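2020-01-22

Back from Grirngate at half past midnight and far too awake to sleep, so I'm writing this at the kitchen table with toast. What a night! I had been told the short film evening would be hit and miss (Monique's words, and she has been going for years) and I went along expecting to like one or two and nod through the rest. I liked nearly all of them. There were 9 films, which is a lot to ask of anyone on those folding seats, and I only looked at my watch during the one with the lighthouse.

The one I can't stop thinking about is Drotudero. I don't even know how to pronounce it. It runs for 45 minutes, so it barely counts as a short, and for the first stretch almost nothing happens - a man walks up a hill to mend a radio mast, eats his lunch, walks down again. Then he does it all a second time and everything is very slightly different, the light and his coat and the way he shuts the gate, and I felt the whole room lean forward. No music at all until the last shot. When it came in I got goosebumps right up to my ears.

Régis Brunet was there to talk afterwards. He cut the film himself and was lovely about it, quite shy, kept handing the microphone back. Someone asked why the second walk is shorter and he said it isn't, it's longer, we just know the way by then. I wrote that on my ticket. He also said he threw out five different endings, and I would have happily sat through every one.

Monique preferred Gitance, the dance one in the empty swimming pool. It is beautiful, I give her that, and the sound of the feet on the tiles was wonderful, but I wanted it to go on being strange and it went a bit soft at the end with the mother turning up. We argued about it all the way to the bus stop and then on the bus, and she got off still shaking her head at me. I do love going to things with her.

Must look up whether Pillai is showing again in March. It was the animated one, all cut paper, six minutes long, and I missed the start because I was in the queue for tea.
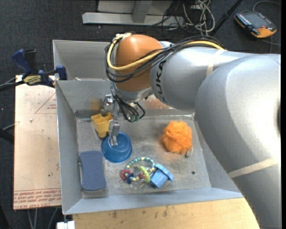
I want to have another go at my own film now, the little one about the things in the drawer that move house. I've been stuck on it since the autumn, mostly because I kept trying to write dialogue for them, and after Drotudero I think they should just keep quiet. What they need is something enormous arriving overhead. A big silver-grey arm with KUKA on it in black letters, say, over a grey metal bin with toys and bits from the house in it, and a thick yellow cable looping round the orange-brown joint. I'd keep the strips of beige tape on the arm too. You could hold on that for ages with only room noise under it, and then cut to something tiny.

Opening shot, then: the drawer from inside, dark, and a line of light along the top. I'll try it at the weekend with the desk lamp and the old tripod, if the leg still locks. Need to ask Monique for her clamp back. And cardboard, the thick sort.

Toast gone. Bed.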